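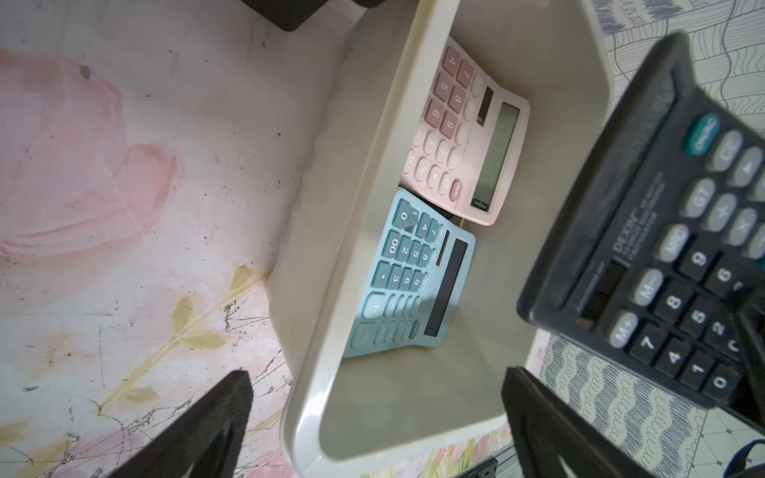
The Casosus code is a set of good-practice rules for robot handling of small consumer goods, drawn up at Paltosham and issued on June 14, 2019. It covers sorting, packing and return work in which items of the same type differ in colour, size and key layout. Its first part deals with trays and bins. Items may overlap, as one calculator may rest partly over another in a tray, but an item being lifted must be held above the rim before it is moved sideways. Brand names may be left uncovered.

## Shared work areas

The second part applies where two arms serve one surface. Each arm must have a stated area of reach, and any ground common to both must be recorded before work starts. Only one arm may enter a bin at a time. Loose parts, such as back covers, are to be treated as separate items and entered as such in the log. Patterned linings and mats are allowed — the code sets no rule on colour.

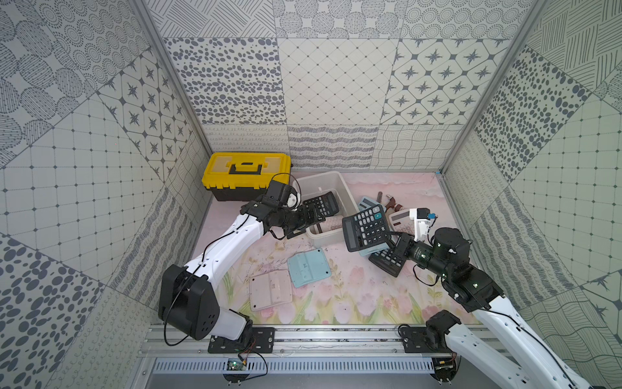

Zineb Tazi has argued that the rule on bins is too strict, and that "two arms can share a container safely if the speed limit is kept". The point was left open at the January review.

## Use

The code is voluntary. Tullton adopted it in full, while Visser applies only the second part. Logs are kept for 60 days, and the first yearly return from Tullton listed 2,281 lifts checked against the rules.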